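Section 4. Recording demonstrations with the hand-held gripper

Suvum Robotics Club, member guide. Revised 25/06/2026 by Adi Chong, with corrections from Nayara Evangelista.

Read section 3 (charging and storage) first. The old version of this section promised that a new member could record usable demonstrations within an hour. We have taken that sentence out.

4.1 Before you start

1. Check that both finger pads are seated. Push each one with your thumb. If it slides, stop and refit it.
2. Check the screws on both finger housings. Finger tight is not tight. Use the driver in the kit.
3. Squeeze and release the handle 11 times. The fingers should close evenly. If one lags, write it in the fault log and take the other unit.
4. Start a new session in Prerkach and type your own name. Sessions under "test" get deleted in January, whatever is in them.

CAUTION: Keep hair, sleeves and lanyards away from the finger joints. The spring is stronger than it looks.

4.2 Recording a pick from a plate

1. Put the plate where you can reach all of it without leaning on the table.
2. Start recording, then hold still until the light stops blinking.
3. Bring the fingers in low and open. Go slower than feels natural.
4. Close on one piece, lift it clear of the rim, and set it down on the table.
5. Open the fingers fully, back away, and stop recording.

NOTE: Prerkach shows a green mark when a file has been saved. It does not mean the demonstration is any good. Watch the clip yourself.

Mixed fruit is harder than the blocks used in section 2. A mandarin and a cherry tomato need quite different openings, and a plum next to the rim leaves little space for a finger. 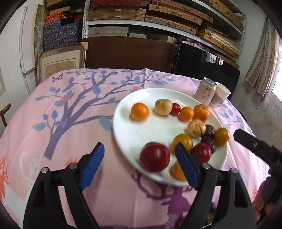
Do I have to repeat a pick if I drop the fruit?

Keep the recording, mark it as a drop, and do the pick again as a new one. Waldemar Szulc uses the drops when he checks a trained model, and a folder with none in it makes him suspicious.

4.3 How many recordings

The Manninen handbook asks for 1000 per task. Treat that as a guess. Our spring set had 1765 recordings, of which 1027 were kept after review, and the model trained on them still had trouble with anything soft. More files of the same person making the same motion did not help us much -- changing the order of the fruit and the direction of approach may have helped a little. We did not test the two separately, so don't quote us on it.

4.4 Finishing up

1. Wipe the pads with a damp cloth. No solvent.
2. Throw out any fruit with split skin. Do not eat fruit that has been handled by the gripper.
3. Copy the session to the Gimer drive and open one file from the copy before you erase the original.
4. Sign the log.

CAUTION: The "auto-clean" option in Prerkach removes slow recordings as well as bad ones. Leave it off until Jucélia Quintana has finished comparing its choices with ours.

Faults and complaints about this section go to Elaine Rezende. Include the session name.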